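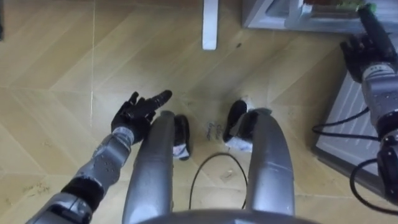

Re: Amex refund on the Salla booking
Print | E-mail

Hello all,

Thanks for the replies about my cancelled cabin, I've read every one and my wife has read most of them over my shoulder. To recap for anyone who skipped the first message: we'd booked 8 nights in Salla for December, paid in full on the Amex, and the letting agent wrote to say the heating had packed up and they were "unable to honour the stay". Fair enough, boilers die. But then they offered a voucher, good for any of their cabins, to be used within 9 months. I don't want a voucher! I want my money, and I'd quite like it before I have to pay for somewhere else.

So I rang the card people last night (half an hour of piano music, then a very nice woman) and she opened a dispute. She wanted the booking confirmation, the cancellation e-mail and anything where I'd asked for a refund and been told no. I had the first two. The third I'd done by phone like a fool, so I've now written to the agent, quoted booking 3217 and asked them straight out for the money back. Do this in writing from the start if it ever happens to you.

Flights are a separate headache. They're still perfectly good flights, so we'd rather go than not, and I've been looking at a guest house called Gimis with a sauna and a drying room — dearer than the cabin, but breakfast comes with it and you can walk to the ski bus. Has anyone stayed? I'm also wondering whether to take our own boots or hire.
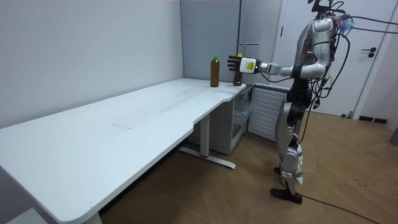
Donal Cullinane wrote:

> Don't touch the voucher, not even to "hold" it while you argue.
> We accepted one two winters ago and the bank took that as us
> having settled. Took 3 letters to get it undone. Also check your
> travel insurance, ours paid the difference on the new place.

Donal, thank you, I hadn't thought of the insurance at all. I've dug the policy out and there's a page on accommodation being withdrawn, so I'll ring them tomorrow morning and report back.

Chu

Print | E-mail this message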